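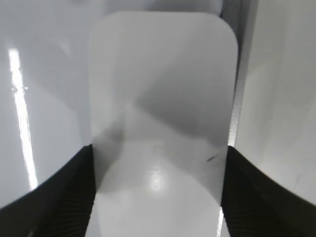 Plastic Lids and Containers: Your Questions, Our Favorite Answers

Friday, October 25, 2024
By Man-lok Lau

36 shares | 4 comments

The container drawer post in September brought in more mail than anything I've written for this site, and I loved every bit of it! People have feelings about lids. Strong ones. I've pulled together the questions that came up most and answered them as well as I can, with a few tricks that readers sent in and I've since stolen for my own kitchen.

Why do my lids never match my containers?

Usually because you've bought several sets over the years and they've all ended up in one heap. Two lids can look identical and still be a hair apart at the corners. Take everything out, put every lid on its base, and see what's left over. It's a great rainy afternoon job (put some music on, you'll be surprised how fast it goes). Anything without a partner goes in a bag. If the bag hasn't been opened in a month, let it go.

Should lids be stored on the containers or separately?

I'm firmly on the separate side. Nest the bases by size and stand the lids up on edge next to them, like records in a crate. You can flip through them with one finger and pull out the one you need without the whole pile sliding onto the floor. If you have a deep cupboard and only a handful of containers, keeping the lids on is fine, and it does keep dust out.

What can I use to keep them upright?

Almost anything with slots! A dish rack works, so does a letter sorter, so does a short tension rod set across the drawer. I use a Skedwood divider that I bought for baking sheets and never used for baking sheets. Measure the inside height of the drawer first and compare it with your tallest lid. I didn't, and one lid had to move upstairs to live with the craft supplies.

How do I get tomato stains out?

Baking soda and a little water, mixed to a paste, spread on thickly and left for half an hour before you wash it off. After that, a sunny windowsill for a day or two. The sun does a lovely job on pale plastic. Old stains may only fade partway, and I've made my peace with that - a pink tinge doesn't hurt the soup.

There are little dark marks on my white lids. Are they dirt or scratches?

Run a fingernail across one. If it catches, it's a scratch and it's staying. If it slides over, try a damp cloth with a dab of baking soda and rub gently in small circles. Please skip the steel wool. It takes the mark off and leaves you forty new ones.

My lids warped in the dishwasher. Can I save them?

Sometimes! Lay the lid in a pan of hot tap water for a few minutes, then put it on a flat counter with a heavy cookbook on top until it's completely cool. This has worked for me on thin, bendy lids and hardly ever on stiff ones. From now on, top rack only, well away from the heating element, and turn off the heated dry if your machine lets you.

How do I get rid of the onion smell?

Crumple up a sheet of newspaper, put it inside, snap the lid on and leave it overnight. Wash it in the morning. If the lid has a removable rubber seal, that's probably where the smell is hiding, so pull it out and wash it on its own. Let the groove dry before you press the seal back in.

Can I label lids without ruining them?

Masking tape and a marker, every time. It peels off cleanly if you remember to take it off before washing. Put the tape on the edge that faces up in the drawer and you can read it without lifting anything. One reader, Garach, writes the size on the lid and the matching size on the base, and I copied that the same evening.

What about lids that have lost their containers for good?

Oh, so many uses. Stand a houseplant on one. Use a flat one as a spoon rest, a paint palette, or a drip tray under the olive oil. My favorite came from Kwok, who slides them between burger patties in the freezer. Genius!

More questions are welcome, especially about glass containers, which I'd like to cover next.

Recent posts
Spice Jars, Round Two
The Gromberg Shelf: Fitting It in a Narrow Pantry
What to Do With Too Many Tote Bags
A Better Spot for the Cutting Boards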